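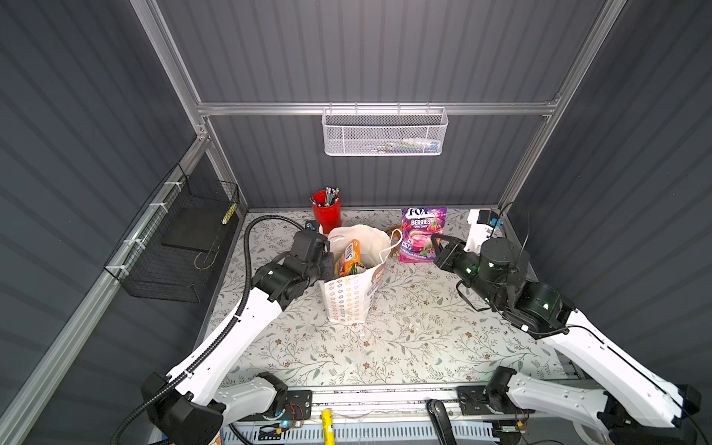 Helge Tveit

I want to make a case for the messy demonstration. I've spent a good part of the last two years collecting examples for two-armed robots, most of it on the project we call Wandarus, and the longer I do it the more I love the episodes that other people throw away.

The task I'm working on now sounds like nothing at all. There is a paper shopping bag on the table and there are groceries, or gifts, or whatever the day's box of props holds, and the two arms have to get things into the bag or out of it. A person drives both arms, the joint positions and the camera streams get recorded, and at the end you have one example. Then you move everything a little and do it again. In July we recorded 691 of them. By the usual rules we should have kept 533.

The usual rules are easy to describe. An episode is good if the arms go straight to the item, close on it once, lift it, put it where it belongs and come home. Any fumble, any second try, any long pause while the operator thinks, and it goes in the reject folder. I followed those rules happily at first (they make for lovely replay videos!), and the policy we trained on those clean examples looked wonderful for as long as everything went its way. The first time a package tipped over in the bag it hovered above the mess and did nothing, because it had never once seen anybody deal with a tipped package.

So we put the rejects back. We didn't put all of them back, and I'll get to that, but we restored the ones where something went wrong and a person fixed it. The difference delighted me. The arms started trying again. One of them would miss the edge of a candy bag, back off by a finger's width, come in lower and get it, and I have to admit I shouted loud enough that people came in from the hall.

A paper bag is a marvelous teacher for this. It's soft, it slides, the opening changes shape every time something touches it, and the twisted handles get in the way of absolutely everything. Snack packages are nearly as good. They're slippery and full of air, and the place you want to grip is never quite where the picture on the front says the middle ought to be. A wooden block forgives any grasp that's close. A bag of chips inside a paper bag will punish you for being lazy with your left wrist, and I mean that as high praise.

I feel the same way about the rest of the table. Our cell has a flowered mat on it and a red cup stuffed full of pens and markers near the back, and there are baskets hanging on the frame. A visitor once asked me when we were going to clear it up for the real recordings. Those are the real recordings! A kitchen counter has a cup of pens on it. If the system only learns to find a purple candy package against a bare gray sheet, then what it has learned is the gray sheet. I would go further and say that the mat should be swapped, the cup should wander, and somebody should be in charge of making the background a bit worse every week.

Vernon Lachance, who built most of the recording software we use, disagrees with me on a good deal of this, and he has earned the right. His view is that recoveries are fine but operators' habits are poison. If I always pause before I close the gripper, the model learns to pause too, and it has no idea what it's pausing for. He showed me ten of my own episodes in a row and I could see it as plain as day. I hesitate over handles. The trained arms hesitated over handles in exactly the same spot, like a child who has picked up a parent's limp.

He's right about that, and it changed how I sort. An episode where the item slipped and I went back for it stays in. An episode where I sat there wondering whether to use the left arm or the right gets trimmed or tossed. We now rotate six operators through the cell so that no one person's tics fill up the set, and each session starts with a new arrangement of props that the operator hasn't seen. Collection is slower. The Friesen arms we tried last year would have been quicker to drive, but I'd still take a slow day of varied work over a fast one of near copies.

What I'd really like is for more groups to publish their rejects. We all share the polished part, with the success rate printed next to it, and the folder with the good stuff stays on somebody's drive until the drive gets wiped. I would trade a hundred perfect lifts for one afternoon of another lab's dropped candy, as long as the person kept going after the drop. Vernon says he'll write the export script if I do the labeling. I've started on the handle episodes.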